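Bundex Opens Orders for Drive Recovery Cell Aimed at Computer Refurbishers

Robot arm package takes hard drives out of desktop PCs and puts them back in, and is sold with fixtures, software and a year of support

NESWOOD, August 25, 2025 - Bundex today opened orders for the Keogh Drive Cell, a benchtop robot package that handles hard drives in used desktop computers and servers. The product is meant for refurbishing shops, school districts and recyclers that have to pull, log and replace drives before a machine can be resold or scrapped.

The cell consists of a single robot arm, a two-finger parallel gripper, a camera mounted at the wrist, a control computer and the Keogh software. It fits on a standard workbench and runs from an ordinary wall outlet. Bundex ships it assembled, and the company says a shop with no robotics staff can have it working in two days.

Drive handling is one of the slower steps in refurbishing. A typical desktop case has to be opened and laid on its side, the power and data cables pulled off, and the drive slid out of its cage by squeezing or lifting a plastic tab. The drive is then scanned, wiped or shredded, and in many cases a different drive goes back in. Most shops do all of it by hand.

"People who do this work will tell you the drive itself is easy. The cables and tabs are what take the time," said Kaisu Lappalainen, product manager at Bundex. "We spent the first year on nothing but tabs. Every maker puts them somewhere different, and a gripper that is fine on one will slip right off the next."

The Keogh software includes a library of drive cage layouts. At launch it covers 200 desktop and server models. When the cell meets a model it does not know, an operator can guide the arm by hand through the removal once and save the motion under a new name. Saved motions can be kept private or shared with other customers through the Bundex library. There is no charge for either.

The cell is designed to work next to a person. In the standard setup, the operator opens the case and places it in the work area. The robot then works on the drive, and the operator handles anything the software flags, such as a stripped screw or a cable tied down where the gripper cannot get to it. The arm slows down when a hand enters the work area and stops on contact.

Bundex ran a trial of the cell from April through early this month at Prernwood, a refurbishing business in Neswood that takes in office computers from local employers. Over that period the cell attempted 3,186 drive removals and finished 2,931 of them without help. In the remaining cases an operator stepped in, usually to free a cable.

The trial also covered reinsertion, which Bundex added at Prernwood's request. The cell placed 1,508 drives back into cages and server bays during the same months. The company is not publishing a success rate for reinsertion yet. It says the method changed partway through the trial and the early numbers do not reflect the product that will ship.

"Putting a drive in is a harder job than taking one out," said Ilango Marar, who leads the motion software group at Bundex. "You have to line the carrier up with the bay, and if you are off by a little the carrier jams. We rewrote that part in the middle of the trial. I would like another few months of data before we put a figure on it."

Adom Amissah, operations manager at Prernwood, said the cell did not replace anyone on his bench crew. Two technicians who had been pulling drives for most of their shift now spend more of it on testing and repair.

"It is slower than my best person on a single machine," Amissah said. "But it keeps the same pace after lunch, and it writes down every serial number. We used to lose hours going back to look for a number somebody had skipped."

Work on a server chassis and in a desktop case

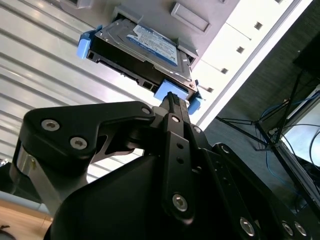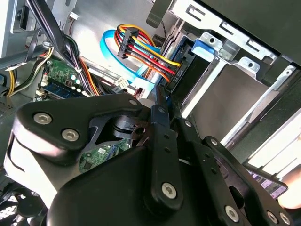

The serial number log is built into the software and can be exported as a spreadsheet. Each entry records the drive, the machine it came from, the time of removal and a still from the wrist camera. Customers who need proof of destruction for their own clients can attach a wipe report or shredding receipt to the same entry.

The package includes two sets of gripper fingertips. The ridged set is for plastic tabs and carriers, and the flat set is for bare drives. Tips are held on with hex screws and can be changed with the wrench that comes in the box. Replacement tips are sold in packs of four. Bundex recommends checking them weekly for wear, more often in shops that see a lot of older plastic.

There are some things the cell does not do. It does not open cases, and it does not remove drives held in with side screws unless the screws have been taken out first. Laptops are not supported. Solid-state drives on the motherboard are not supported at launch either, though Marar's group has begun work on them. Bundex has not set a date.

The Keogh Drive Cell can be bought outright or leased on 12-month or 36-month terms. Both options include setup, one day of operator training and a year of phone and remote support. Pricing depends on the term and the number of cells, and quotes are available from the Bundex sales office. The first orders will ship in 7 weeks. Trial customers will get the release version of the software as a free update.

Shops that want to see the cell before ordering can book a visit to the Bundex workshop in Neswood. Visitors may bring up to five of their own machines to be run through the cell, and are asked to send the model names ahead of time so the staff can check them against the library. Tomás Ó Gríofa, who runs customer training, is handling the bookings.

About Bundex

Bundex builds small robot cells for electronics repair and reuse. The company is based in Neswood and sells directly to refurbishers, recyclers and public agencies. The Keogh Drive Cell is its second product, after a sorting station for memory modules.

Media contact
Senan Ó Conaill
Communications, Bundex
Neswood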